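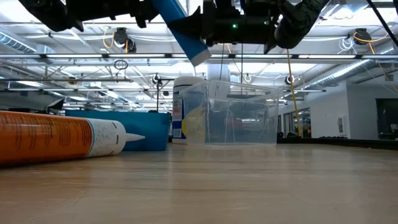
# Chapter 4: Sealants, Tubs and the Well-Kept Bench

Most people meet their first tube of sealant in a hurry. There is a gap along the bath, or a draught round the window, and off they go to the shop and come home with whatever was nearest the till. I did just the same myself, and I remember standing over the basin with a sticky thumb, wishing I had spent a little longer at the table beforehand (and a little less time admiring the tube!). So this chapter begins at the table, before a single bead of anything has been laid.

You will already know the shape of the cartridge from Chapter 3: a long, firm body that holds the sealant, and a tapered nozzle at the front, narrowing to the tip. Orange ones, white ones, plain grey ones – the colour of the body is the maker's own choice and tells you very little about what is inside. The small print is what matters, and I do urge you to read it slowly, in good light, with your glasses on if you wear them. A common size is 300 ml, and that goes further than most beginners expect.

## What you will learn

By the end of the chapter you should be able to:

- choose a sealant to suit the job and the room
- cut a nozzle to the width of the gap
- work out how many cartridges to buy
- sort your tubs and bins so that things come to hand when you want them

## Before you start

A word about bins, which I am fond of and make no excuse for. A low, solid-coloured bin is a fine home for rags and used gloves, the sort of thing you would sooner not look at, while a clear one is better for small parts, because you can see through the wall what you have and what you have run out of. Keep tall containers behind or beside the low ones, and lay cartridges flat in front, where a sleeve won't knock them over.

Scratches on the tabletop don't matter in the least. A bench that has been used will have them, and they come in quite handy when you want a rough line to work along.

## Warm-up exercise

A cartridge holds 300 ml. Your bead needs 20 ml for every metre of joint, and the joints in the room come to 105 metres altogether. Find out how much sealant you need, and then how many cartridges you must buy, remembering that shops do not sell them in parts. Keep your working, as we shall come back to it in Section 4.2 when we look at wider gaps.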